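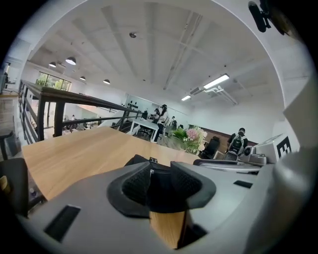
Does progress in Kragh carry over when the game is moved to a new phone?

Progress carries over only if the player has linked the game to a Plulurex account before removing it from the old device. Guest saves are stored on the phone itself and are deleted together with the game.

Readers of this blog have raised the matter several times following the December update, which increased the download to 179 MB and required many owners of older phones to change devices. The procedure is as follows. Open the settings menu, select Account, and choose Link. The game will request an email address and send a code, which must be entered within 26 minutes. Once the code has been accepted, the cloud symbol beside the player name turns green.

Coins, ships and completed chapters are restored in full. Daily rewards are not, and the count begins again at day one. Players who have reached Esevmont, the fourth region, should finish any open battle before linking, as unfinished battles are discarded.

An account may be used on up to three devices. The same account also works in Lutard, the publisher's earlier puzzle game, although the two games do not share coins.

I completed the transfer on version 4.3 and lost one daily streak.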